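Moving my passwords out of the browser

June 6, 2025

I got an email in September telling me that one of my logins had turned up in a leaked list. It was for a forum I hadn't visited in years. The password was one I had used in several other places, including a store account with a saved credit card. I changed that one the same evening and then did nothing for months, like most people would.

This spring I finally sat down and did the rest. I'm writing it up mainly so that I remember what I did, but it may help someone who has the same mess.

What I had

My passwords lived in three places. Most were saved in the browser on my desktop. A second set was in the browser on my phone, which was signed in to a different account, so the two had never matched. The rest were in a paper notebook in the desk drawer. The notebook was the most up to date of the three.

I exported the desktop list first. It came out at 229 entries, which surprised me. A lot of them were for sites that no longer exist. There were two different logins for the same pharmacy, four for one airline, and a handful where the username field just contained a space.

Picking a manager

I tried two programs. The first was Gavum, which is free for one device and charges once you add a second. It has a clean window and a decent search box. The import went wrong on my export file, though. Any password with a comma in it got chopped at the comma, and the program gave no warning. I only noticed when my library login failed and I compared the two strings by eye.

The second was Kaltmont, which I ended up paying for. The import screen lets you match up the columns yourself before anything is saved, and it shows you a preview. The commas survived. It also keeps the old version of a password when you change it, and I have needed that twice already.

Kaltmont is not perfect. The browser extension is slow to unlock on my older laptop, and it offers to save a new login every time I type anything into a box on my router's settings page. The phone app buries the password generator two menus deep. You can pin it to the front, but the setting is under Appearance for some reason.

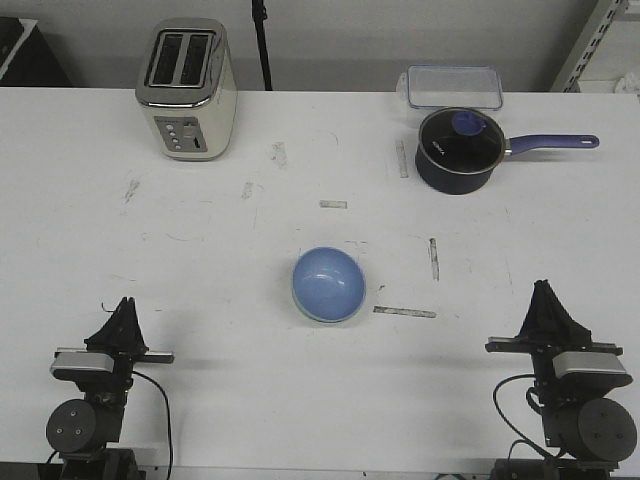
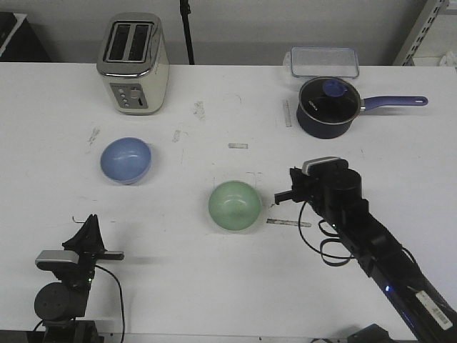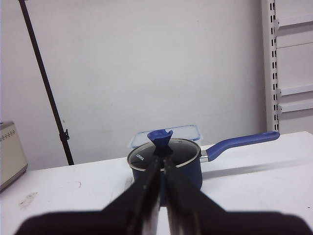 Blue saucepan, lid on.

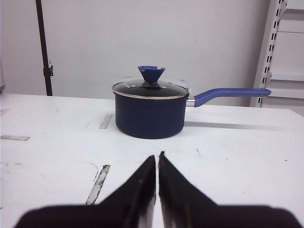

The main passphrase

I went with a long passphrase made of unrelated words. The built-in generator will make one for you, and I kept pressing the button until I got one I could type without looking. I wrote it on a card and put the card with my passport. Some people will object to writing it down. I'm more worried about forgetting it than I am about a burglar who is interested in my streaming accounts.

I practiced typing it for a few days before I deleted anything from the browser. I'd recommend that. On the second day I was sure one of the words was plural and it wasn't.

Working through the list

I didn't try to fix everything at once. I set a limit of 15 accounts per sitting and started with the ones that could do damage: email, bank, phone carrier, tax software, and the company that holds my domain name. Email went first, as nearly everything else can be reset from there.

Changing a password takes longer than it should. Some sites put the option under Profile, some under Security, and some under a tab called Preferences along with the newsletter settings. One utility company made me request the change, wait for a code, and then told me the new password was too long without saying what the maximum was. I cut it down a few characters at a time until it went through. The limit was 15.

Yoon, the photo printing service I use for calendars, was the worst of the lot. It accepted a password of 30 characters, confirmed the change, and then would not let me log in with it. The login box cuts off the end of what you paste and the change form doesn't. I used the reset link, picked something shorter, and sent them a note. I haven't heard back.

Closing old accounts was more useful than changing them. Where there was a delete button I used it. Where there wasn't, I wrote to support and asked, and most of them did it within the week. A few sites wanted more information to close the account than they had asked for when I opened it. I left those alone after taking out the card number and changing the address to something blank.

Second factors

For the important accounts I turned on an authenticator app in place of text message codes. I used Grolunier because it can make an encrypted backup file that I store myself. The backup is on a USB stick in the same place as the passphrase card.

Every site also gives you a set of recovery codes when you turn this on. I used to close that window without reading it. This time I printed them all. It's a thick little stack — the tax software alone gives you a full page — but it is sorted by name and I know where it is.

My bank only does text messages. I asked, and they said an app was planned. They said the same thing the last time I asked.

Cleaning out the browser

The last step was turning off the browser's own password saving and deleting what was in there. Do this on each device separately, and check that sync is off first. I deleted the desktop list, felt good about it, and the next morning the phone had put a bunch of old entries back. I had signed both in to the same account while I was sorting out the duplicates and forgot to undo it.

Also delete the export file. It is plain text with every password you own in it. Mine was sitting in the Downloads folder the whole time, and the backup program had copied it to the external drive as well. I removed it from both and emptied the trash.

What's left

There are still accounts on the list I haven't touched, mostly stores where I bought one thing. I do a few when I have the program open anyway. The notebook is still in the drawer, too. I want to go through it one more time before I shred it, as there are some entries near the back with a password and no site name next to them.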